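Fight Night Safety Checklist: Skunley Hall, Amateur and Pro-Am Boxing
Inspection before doors, 14th November

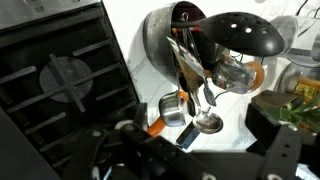

Gas stovetop and steel utensil crock.

RING
[x] Ring posts padded, all four corners. Blue corner pad re-laced.
[x] Canvas tight, no ridges. Taped seam near the neutral corner checked by hand.
[ ] Ropes. Second rope sags on the east side. Tighten before the first bout and check again at the break.
[x] Steps fixed at both corners, non-slip strips in place.
[x] Apron clear of cables.

MEDICAL
[x] Ringside doctor's table set, oxygen bottle full.
[x] Stretcher fits through the north door. It did not in August, when the Komham banner stand was in the way.
[ ] Second ambulance. Confirm arrival time by phone. No bout starts without one crew on site.

GLOVES AND WRAPS
[x] Colora 10 oz gloves, sealed, 7 pairs.
[x] Scale tested with the check weight.
[ ] Tape for the Hoàng gym team not signed off. Inspector to watch the wrapping.

CROWD AND EXITS
[x] Licensed for 1,502. Tickets sold: 1,000.
[x] Exit signs lit.
[ ] Row A chairs too close to the ring on the south side. Move back one full row.
[x] Extinguishers in date, hall and kitchen.

Comments: Rope and chairs must be fixed before doors. The other open items can be closed during weigh-in checks. Last month's loose floor plate by the dressing rooms has been screwed down and holds fine.

COMMENTS (3)

southpaw_dad: Glad somebody looked at the ropes. My son leaned on that side in sparring and nearly went out.

cutman44: Does the inspector watch both hands being wrapped or only the first? We had an argument over this at the last show.

ringrow: Both hands, and he signs across the tape when it's done.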